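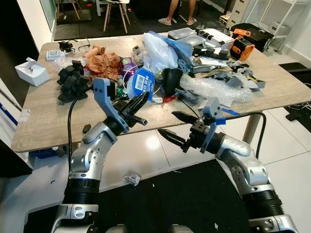 Looking after soccer cleats and kit at home

Knock the mud off before you go indoors. Bang the soles together a few times, then use a stiff brush on what's left around the studs. Mud that has dried hard comes away with an old butter knife, but go easy near the glue line.

Take the laces and insoles out. Laces can go in the wash inside a sock with a knot in the top. Insoles get a wipe with dish soap and warm water and dry on their own, away from the shoe.

Wipe the uppers with a damp cloth. Don't put cleats in the washing machine, even on cold. Leather ones want a thin coat of conditioner when they are fully dry. I use the Bralline one in the flat tin and it lasts a season.

Stuff wet cleats with newspaper and change the paper after an hour. Leave them 24 hours in a room with some air moving. Keep them off the radiator. Heat cracks the soleplate, and I lost a good pair that way one August when I left them in the car.

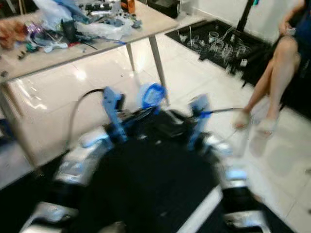 White table with a light top.

Shin guards: soap, water, soft brush, towel dry. If they still smell, sprinkle baking soda on the padding overnight and shake it out in the morning. The sleeves go in with the socks.

Jerseys with printed numbers should be washed inside out on cold and hung up. No dryer, no fabric softener. Grass stains need a paste of laundry powder and a little water, rubbed in and left for half an hour first.

Goalkeeper gloves are rinsed in lukewarm water while you are wearing them. Squeeze the palms gently and don't wring them. Dry them flat, and store them with the palms not touching each other.

Check the studs once a month if they are the screw-in kind. A drop of oil on the thread stops them from seizing. Keep the spares and the key in a small jar with a lid. Mine live in the side pocket of the bag, an old Brendby with a broken zipper, along with one spare pair of laces.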